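Butcher block

Butcher block is a style of joined wood used for tabletops, kitchen counters and cutting boards. It is made by gluing many strips of wood side by side into one thick slab, and it has stayed popular for so long partly because it is sturdy, and partly (many owners would say mostly) because it is so pleasant to live with.

Maple is the traditional choice, and its pale color, broken here and there by darker streaks, is what most people have in mind when they hear the name.
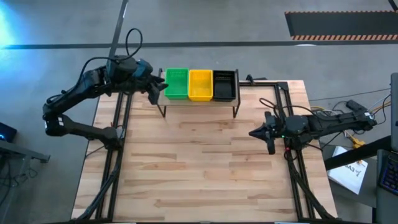
There are two main kinds. Edge-grain block, with the long sides of the strips facing up, is the cheaper and more common one. End-grain block shows the cut ends of the wood instead, in a checkered pattern, and is kinder to knives, though it drinks up a good deal more oil.

In the town of Uvik, the Wultar workshop began with 15 benches and a single glue press, and in its busiest year it turned out 854 tops, many of them for the bakeries of nearby Paisan. Bakers there still oil their tables every February, when trade is slow and the wood is at its driest.

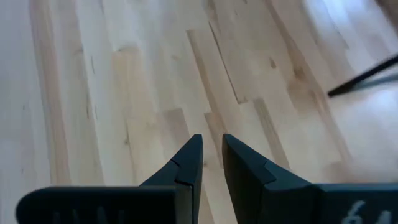 Two dark gripper fingers, held open.

Care is simple enough: wipe up spills, oil the surface now and then, and sand out the deeper scars when they begin to bother you.

See also: Cutting board; Workbench; Fonness joint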